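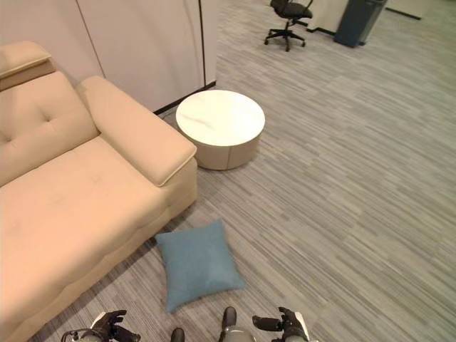

How do you teach a robot to tidy a living room? You put a person in a headset, hand them two controllers, and have them tidy it through the robot until everyone involved is sick of cushions.

Such is the working day at Jurnmont, which has spent since March recording its operators steering a two-handed machine through household chores. The current chore is a blue throw pillow on the carpet, which belongs on the beige sofa beside it. A toddler could manage this, though a toddler would want a snack first.

"Everybody asks when it's going to do the dishes," said Carleen Prendergast, who runs the teaching sessions. "I tell them we're on pillows."

The team wants 2000 good demonstrations before it lets the software try on its own. To get them, operators have made 3193 attempts. The rest were thrown out for reasons logged in a shared spreadsheet, where the most common entry is "dropped it" and the second is "Kane sneezed."

Kane Costigan, the operator in question, says the hard part is pinching fabric he can't feel. The hands have fingers and his controllers have triggers, and the two don't always agree on what a gentle squeeze is. He has learned to go for a corner, move slowly and let go later than seems natural. He has also started picking up his own cushions at home this way, to the annoyance of his family.

A good run is supposed to be a bit dull. Awuor Khaemba, who reviews the recordings, rejects anything with flair, on the grounds that the robot will copy it. One operator's habit of giving the pillow a pat at the end got through in the early batches, and the trained model now pats things.

Jurnmont pays its operators for shifts that end at 2 p.m., after which, Prendergast said, the pillow placement gets sloppy. Blankets are next on the list. Costigan has asked for a transfer to doors.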